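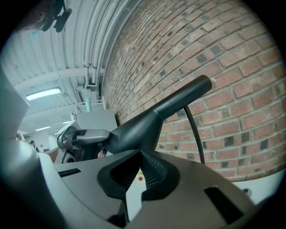 Brick wall and metal deck ceiling in Room 113

Flisten Building News
Jan 4, 2026

Room 113: desk, lamp and shelf notes

The furniture in Room 113 has been settled for the winter, and several tenants have asked what is staying and what can be moved. The short version is that the white desk stays against the brick wall, the lamp stays on the desk, and chairs can go wherever you need them as long as they come back.

The room is 600 square feet, and the brick side is still the side most people want. It is the old outside wall of the Ackermann building, from before the addition went up. The dark faces on some of the bricks are original. We get asked every few months whether they are soot or water damage. They are neither. Those bricks came out of the kiln that way, and the masons mixed them in with the red ones. Please don't scrub them. A tenant in another room tried it with a wire brush and left a pale patch that we still can't match.

Please don't drill into the brick or the mortar either, and don't tape to it. Tape holds for a day or so and then takes grit off the wall with it. If you need to put up a sign or a schedule, use the corkboard in the hallway.

The ceiling is bare metal decking, painted white, and it carries sound. The panels we tried last April helped a little near the door and not at all by the wall, so we returned them and got the deposit back. We are looking at a rug instead. The floor is easy to clean and we would like to keep it that way, so the rug would be a small one.

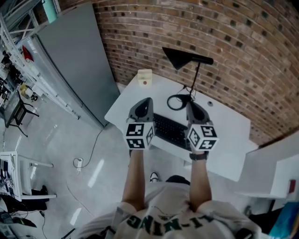
The white desk by the brick wall, with the black lamp and keyboard

The desk came from Grotora and cost $160 with the dent discount. The dent is underneath. The top is glossy and shows everything - fingerprints, coffee rings, marker. A damp cloth takes care of most of it. Do not use the scouring pads from the kitchen. They leave a haze in the finish that catches the light from the lamp, and there is no polishing it out.

If you slide the desk out to reach something that fell behind it, slide it all the way back. A gap of two inches is enough to swallow a pen, and it puts the front edge out into the walkway.

The black lamp is a Soltumari and takes a standard screw-in bulb. We have been using a 400 lumen bulb, which is plenty for typing and a bit dim for close work. Brighter ones are in the supply drawer. Let the shade cool before you change the bulb. The coiled cord can stay looped around the base. One person kept straightening it out and running it across the floor, where two people caught a foot on it.

Shade position is up to you, but turn it down toward the desk when you finish. Left pointing at the white ceiling it lights half the room, and the people in the front office think someone is still working.

The keyboard lives near the front edge of the desk and belongs to the room. It has been walking off to other rooms since fall. If you need a spare, ask at the front office.

On power: the strip on the floor is the only one approved for this side of the room. It is fine for the lamp and the ordinary things people bring in. It is not for space heaters, kettles or anything else that makes heat, and please don't plug a second strip into it. Keep the cord run over toward the desk so the chair legs don't roll or scrape across it.

The tall gray cabinet is for things that should not be out overnight. The white metal shelving behind it is for everything else, and this is where we need some help. The shelves fill up with odds and ends and then stay full. Starting this month, anything on the shelving should have a label with your company and the date you put it there. Masking tape and a marker are fine. Items without a label will be moved to the storage closet on the last Friday of the month and kept there until the end of April. After that they go to the donation pickup.

Heavy things go on the lower shelves, please. The unit isn't fastened to anything.

Chairs are a mixed set. There are white ones and black-framed ones, and they are not assigned. If one wobbles, turn it upside down next to the door and we will pick it up on the next round - a wobbly chair that goes back to the desk just gets passed along to whoever sits down next. Coats, scarves and bags left on chairs overnight go to the lost and found shelf at the front office.

Still open for Room 113: the rug, a second desk lamp, and a door stop that works on the smooth floor. If you have a door stop you like, tell us which kind. The two we bought both slide.

Booking for the room is the same as before, through the Flisten front office or the sheet by the door.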